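Stidlow Builders' Board > Arms and Grippers > Upkeep
Reading time: 4 min

Right gripper fingers: swap now or wait until they hurt me?

radwan_bench wrote:
Two-arm cell, white table, the same pair of grippers we've had on since the start. The right one has begun dropping the corner of thin stuff, and only on the close. Left one is fine, naturally, because the left one is the one I have spare fingers for. Counter says 3740 cycles since I last had the right fingers off. The sheet taped inside our cabinet says swap at 4000. Do I wait, or am I being cheap?

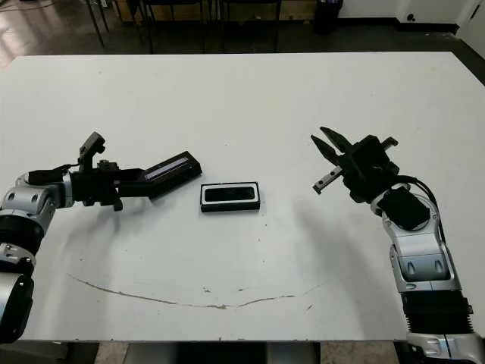
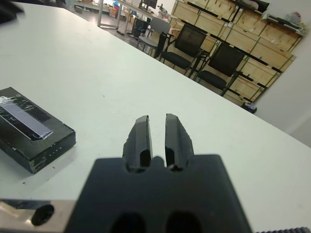
Both taken at our table. The chipped finger is in the second one, the right-hand of the pair, outer edge near the top.

Zero offset was last set in December. Before anyone asks, yes, I wiped the pads.

starnwood_pete wrote:
Swap. That edge has been hitting something. You're 260 short of the number on a sheet of paper, and the sheet doesn't have to pick anything up.

lowtorque wrote:
Disagree. The chip is on the outside. Outside edge doesn't grip anything unless you're doing something very odd in there. If it's dropping corners on the close, I'd look at whether both fingers arrive at the same time. Take them off, clean the slides, put the same fingers back, re-zero, try again. Costs you a coffee break. New fingers on a dirty slide will drop corners too, only now you've paid for it.

starnwood_pete wrote:
The outside edge tells you it took a knock. A knock doesn't stop politely at the outside edge.

lowtorque wrote:
Then check for a bend before ordering parts. Straightedge down the inner face, lamp behind it. If light comes through in the middle, Pete wins and I'll be unbearable about something else.

Naima Alaoui wrote:
We run a cell with much the same layout at Sturnlow and I look after it, by which I mean I'm the one who gets called. My order of doing things, take it or leave it:

Park both arms well apart. Air or power off at the gripper, whichever yours uses, and tag it.
Mark the fingers L and R with paint pen before you loosen anything. I skipped this once. Once.
Screws out, fingers off, look at the slides with a proper light.
Lint-free cloth, no spray. Spray carries the grit further in.
Fingers back on, screws snug, close on a flat gauge, then tighten.
Re-zero, then 19 closes on the gauge before you let it near a real part.

Also look at your wrist cable while you're there. On the first photo there's one looping out round the side of the right wrist. Ours used to tug at the end of travel, and it looked exactly like a lazy finger. I changed two perfectly good sets before I caught on.

radwan_bench wrote:
Why 19?

Naima Alaoui wrote:
I meant to do 20 and lost count, and it has worked ever since. I'm not touching it.

margareta_m wrote:
Margareta Mihăilă, the other half of the bench with radwan. I'd like it noted that I said "cable" last week and was told to wipe the pads.

radwan_bench wrote:
You said "probably the cable or the table or the software." That isn't a diagnosis, it's a packing list.

margareta_m wrote:
And yet.

And don't file that outer edge smooth while you've got it off. I know you. You'll take the finger down until it's a different finger.

lowtorque wrote:
Seconding no filing. A light pass with fine paper if there's a burr that snags, nothing more.

starnwood_pete wrote:
Or replace it, he said, to an empty room.

radwan_bench wrote:
OK, did it this morning in Naima's order. Straightedge shows no light on the left finger and the thinnest line on the right, which I could see or not see depending on how much I wanted to order parts. Slides had a gray paste in them that I'd rather not think about. Cleaned, re-zeroed, 19 closes, all good on the gauge. Moved the cable clip one hole back so the loop has some slack at full reach. Running thin stuff this afternoon.

starnwood_pete wrote:
"The thinnest line" is a line.

lowtorque wrote:
"See or not see" is a pass.

radwan_bench wrote:
Two corners dropped since lunch, down from a lot more. Spare right finger ordered. I'll leave the old one on until it shows up, and both of you can have half of this.

Naima Alaoui wrote:
Write the cycle count on the bag when it comes. And change the left at the same time, or you'll be back here in a month with the same thread the other way round.

Contact the moderators | Copyright Stidlow Builders' Board | Back to top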